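About us

Hello, and thanks for clicking on the least visited page of our website. I'm Arben Mujić, I run the gripper bench at Ikwood, and I got the job of writing this because I was the one who complained that the old version didn't say what we do all day.

So, what we do all day. We set up, look after and repair hand-held grippers, the kind that a person carries round a home or a workshop to record how a job is done by hand, so that a robot arm can be taught the same job later. We don't build the robots and we don't train them. We keep the hand-held end of it working, and when you've got a pair of grippers going out to somebody's home, that turns out to be plenty of work for a small firm!

How we got here

Ikwood started as a repair counter. Mostly it was camera mounts, cables and the odd battery charger, and then a customer called Sudeck sent us a box of grippers with the marker cubes knocked crooked and asked if we could straighten them. We could. They sent another box. After the third box we cleared the charger shelf and bought a proper bench vice, and I don't think anybody has brought in a charger since.

Tạ, the workshop in the unit next to ours, makes our jaw pads and cube brackets. If you've had a spare from us and thought it fitted better than the one it came with, that's their doing and I'm happy to say so here.

We now look after 18 pairs for regular customers, plus whatever comes in through the door. Every pair gets its own card, kept on paper, with each repair written down in date order. I know there's software for this. I like the card.

What a set-up looks like

A lot of people picture a lab when I tell them about this work. Most of our set-ups are done in ordinary rooms, on ordinary floors, with the sofa full of blankets and the cables in a heap to one side. That suits us fine – the grippers are going to be used in rooms like that, so it makes sense to check them there.

The operator sits or stands however they're going to work, takes one gripper in each hand and holds them both up in front. We then go through the same checks every time, left hand first. Cube seated square behind the jaws. Nothing across the faces of the cube, no thumb, no sleeve, no tape. Cable hanging clear of the wrist. Only when the left is right do we look at the right (sorry, I've been making that joke for years).
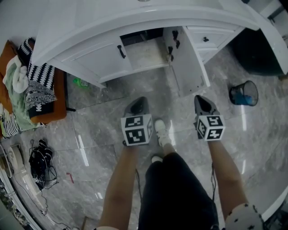

Both grippers held up towards an open cabinet, marker cubes in place behind the jaws.

Cabinets are a favourite of ours for set-up, as you'll gather. A door gives you a handle to reach for, an edge to steer round and a darker space to reach into, and if a cube is going to drop out of tracking it will very often do it just as the hand goes inside. We ask people to open a door and go in slowly, then come out, then do it again at the speed they'd normally use. A good set-up takes 19 minutes by our card. A bad one takes the afternoon and most of the biscuits.

Shiny floors are the other thing we watch for. Polished stone throws back every light in the ceiling, and a bright streak behind a white cube face can make the printed pattern harder to pick out. We don't ask anybody to cover their floor! We try the lamps one way and then another, and if that doesn't do it we move where the person sits.

Looking after them

We ask customers to do a few small jobs themselves, and we'll happily show you how on the phone.

Wipe the cube faces with a dry cloth before each day's work. Please don't use window cleaner. One customer did, and the black lifted off in little flakes, and we had to reprint the lot.

Don't let the gripper swing by its cable. I know it's tempting when you need a hand free. The joint where the cable goes in is the part we replace most, and I could do it in my sleep by now.

Every 300 recordings, send the pair in for a service. We take the jaws off, clean out the fluff (carpets, blankets, dogs), check the spring, fit new pads if the old ones have gone smooth and put the cube back on against a square. Then we record a short test with it and compare that with the first test we ever made on that pair.

Keep the two together. They're set up as a pair and they come back as a pair, and if you've got several sets in one building, put coloured tape on the cases, not on the grippers.

When something breaks

Ring us before you take anything apart. Half the faults we hear about can be sorted without a screwdriver. Before you ring, sit down where you were working, hold both grippers out in front of you and have a good look at the backs of them as well as the tips. Tell us whether the little lights on the cubes are showing, if yours has them, and what the cables are doing. That's usually enough for us to know which drawer to open.

If it does need to come in, we aim to have it back to you within nine working days. We keep a loan pair for regular customers, which at the time of writing is out with Zarkmont, and they know I want it back.

We do visits too. I'd much sooner come and see a gripper misbehave in your own room than have it behave perfectly on my bench, and it nearly always does behave perfectly on my bench. I bring the square, a bag of pads, spare cables and my own tea.

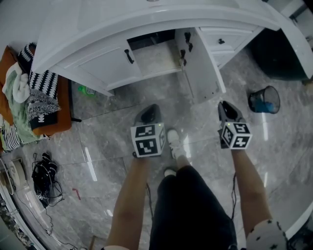
Getting in touch

The bench phone is answered on weekdays, and if it rings out I've got my hands full, so leave a message and say which pair you've got (the number is on the underside of the case lid). For new set-ups, tell us what sort of room it is, what the floor's made of and what you're hoping to record. A rough sketch of where the furniture goes is very welcome, however badly drawn.

If you want to see the workshop, just ask. It's small and there's nowhere to park, but you can have a go with the demo pair and try picking up a teaspoon, which is harder than you'd think.

Page last updated September 17, 2020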